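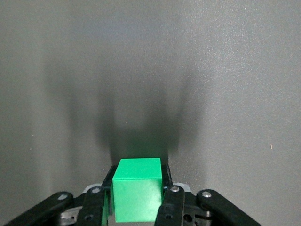 A plain green cube, matte finish, slightly rounded edges.

Plain blocks deserve the shelf space

By Yesenia Agudelo

I have run the toy room at a small family center for long enough to have bought most kinds of toy at least once. Every January I go through the shelves and decide what stays. The plastic farm goes, the talking phone goes, the puzzle with the missing duck goes. The plain cubes stay. I think more homes and classrooms should make the same choice, and I think the people who sell toys have talked parents out of it.

By plain I mean one color, flat faces, no letters, no pictures and nothing that lights up. A green cube is green on every side. It fits in a small hand. A child who picks it up has to decide what it is for, and in my experience that takes a few seconds.

Last winter a parent, Wojciech Jabłońska, asked me why our blocks had nothing printed on them. He had a set at home with the alphabet on it and wanted to know if ours were for younger children. It was a fair question. The alphabet set teaches letters, or is sold that way. But I have watched children use both kinds, and what they do with letter blocks is build with them. The letters end up sideways and upside down in a wall. When an adult comes over, the building stops and the quizzing begins. What's this one? What sound does it make? The child answers or doesn't, and a lot of the time the wall is left where it was.

With a plain block the adult has less to say. I count this as a point in its favor. Children get plenty of questions in a day. A block that gives grown-ups no opening lets a four-year-old finish a row.

There is also the matter of what a cube can stand in for. In one morning I have seen a green block used as a bar of soap, a bus, a cabbage, a sleeping frog and the money for the cabbage. A toy cabbage is a cabbage. It can be bent to other uses, and children will do it, but they have to argue with each other first. The cube starts no argument.

Melati Khoo, who teaches the preschool class down the hall, disagrees with me on part of this. She says children with fewer words do better with toys that look like things, and that a basket of plain cubes can leave them standing there. I have seen that happen too. Her answer is to put a few animals in with the blocks, and I have started doing the same. The animals give a reluctant child a way in, and the blocks become whatever the animals need. I don't take this as a reason to give up the plain ones. A cow with no blocks has nowhere to live.

Money comes into it. The Flerix set that several of our families own has a motor, a sound chip and a storage case shaped like a truck. It is well made. It also has pieces that fit only one way, and when 2 of them went missing from ours, the truck stopped being a truck. I gave it away. A set of cubes with 2 missing is a set of cubes. We started with 200 and I could not tell you how many we have now, and it has never mattered. Some have gone home in pockets.

I would make two complaints about plain blocks, to be fair to the other side. The first is noise. Hard blocks on a hard floor are loud, and a tower coming down next to a sleeping baby is a real problem. We put a rug under ours. The second is that they look dull in the package. A grandparent who brings a box of cubes to a birthday party will be thanked politely, and the thing with the siren will be opened first. I have been that grandparent's daughter. The cubes were still on the floor the next month and the siren was in a closet.

On color, I would keep it simple as well. Belleo sells a set in soft grays and creams that looks nice on a living room shelf, and I suspect that is who it is for. Children in my room ask for blocks by color. They want all the greens for the grass, or they refuse any yellow in the castle, and they sort a whole heap to get what they want without being told it is a sorting activity. A strong, even green is easy to find at the bottom of a basket.

We will have a little money for the toy room again this year, and Gijs Goossens at the front desk has already left a catalog in my mailbox with some pages folded down. I read them. There is a kitchen with running water that I would have loved when I was five. I am ordering another box of cubes and a second rug.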